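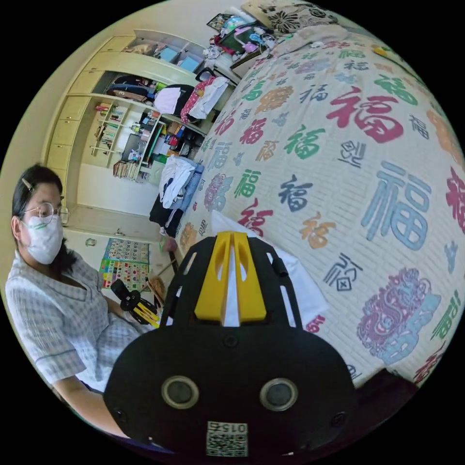
September, gone nine at night

Ten lengths without stopping! I'm putting it first because I've been bursting to write it down since I got home and the kettle took forever. Ten lengths of the Evcombe pool, front crawl, breathing on both sides (well, mostly on the left, and on the right when I remembered), and I didn't once grab the rope. In June I couldn't do three without hanging off the end like a wet coat.

Araceli had us warm up with kickboards, which I hate, and then she moved two of us over to the middle lane. I thought she'd made a mistake. The middle lane is for people who own their own fins. But she just pointed, so I ducked under the rope and got in behind a man in a green cap who swims as though he's trying not to wake anyone. I tried to copy him. Long arm, wait, roll, breathe. Araceli has been saying "wait" to me for months and I'd been hearing it as "go slower", and tonight I finally felt what she means, that little glide where you're still moving and not doing anything at all. Lovely feeling. I laughed and swallowed a fair bit of pool.

After that I lost track and had to ask the man in the cap, who'd been keeping count of me as well as himself. Ten, he said. Very kind of him. I'd have guessed seven.

The water was colder than last week. They've had trouble with the boiler again and there was a notice up by the lockers about it, with an apology for the showers, and the showers deserved one. Locker 70 still eats pound coins. I must remember to use the ones along the back wall.

Walked home the long way by the canal with my hair dripping down my collar, and stopped at Habte for a bag of the sesame bread, still warm. Ate one on the bridge and one at the gate. I don't think I've ever been so hungry. Gebremedhin was on the phone when I got in and I had to hold up all my fingers at him through the kitchen door, and he put his hand over the receiver and said "Ten what?" and then did a proper cheer when I mouthed it. His sister must have wondered what was going on.
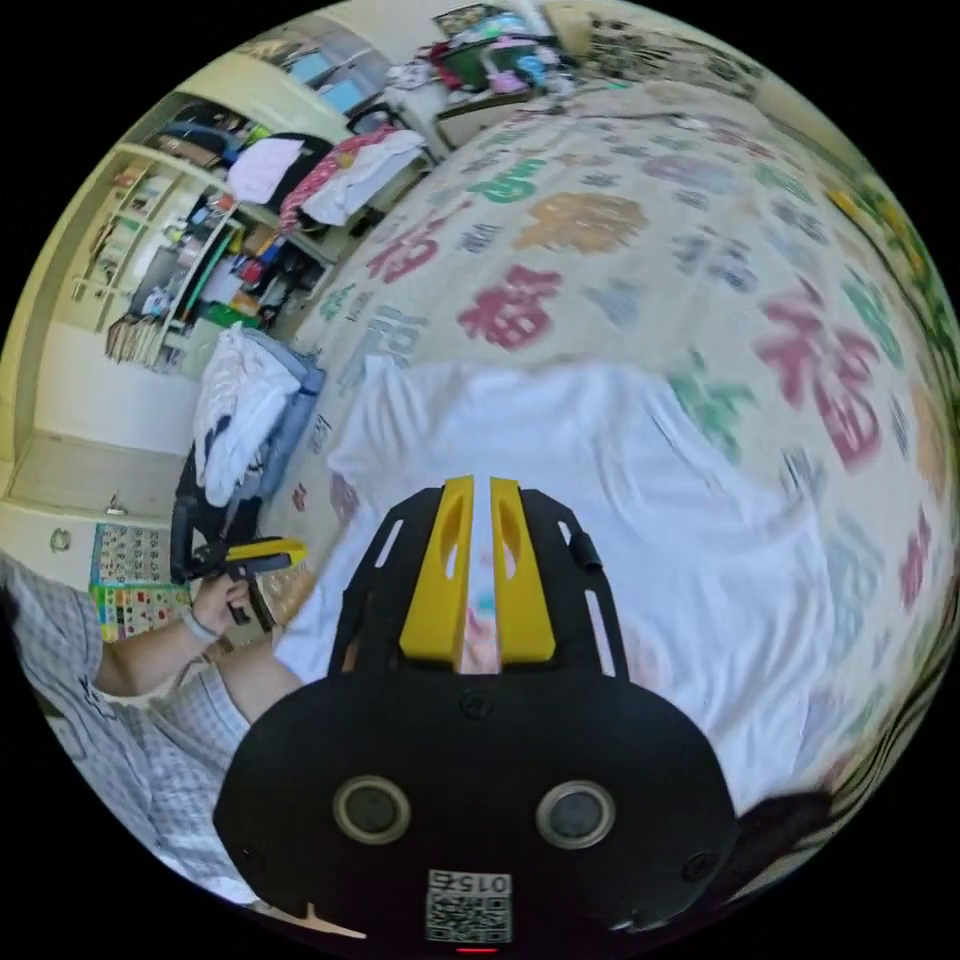 Gebremedhin Tsegaye

He's insisted on signing my diary as a witness, so there's his name, in his best handwriting, and it's official. He also wanted it noted that he once swam across a lake. I've noted it. I've seen no paperwork.

So now I'm wondering about the Odia swim. It's the lake one, next summer, the short course once round the near buoys, and Araceli does it every year and talks about it the way other people talk about Christmas. Tonight while we were getting our boots on she said I should think about it, very casually, and I said oh no, no, and then thought about nothing else the whole way home! You can't see the bottom, she says, but you get used to that by the second buoy. I'm not sure what I think about the first buoy. There'd be weed. I'd want a wetsuit and I've no idea what they cost, though she told me Vustora hire them out by the weekend, and you can take two sizes and send one back.

I looked at the map of the course after supper. It looks very small on the map.

Shoulders aching now in a pleasant sort of way, and my left ear is full of water, I can hear it when I tip my head. Must buy new goggles too, the old ones leave me looking like an owl until bedtime. And I want to ask Araceli about my feet, the man in the cap hardly kicks and I'm going like a washing machine back there, it can't be helping.

Next session she wants us to try turns, real ones, tumbling over at the wall. I've been practising breathing out through my nose in the bath. Gebremedhin knocked to ask if I was all right in there.

Bread's all gone. Twelve lengths next time, or ten again and tidier. Towel's on the line, costume's in the basin, and I've left the bag by the door so I can't talk myself out of it.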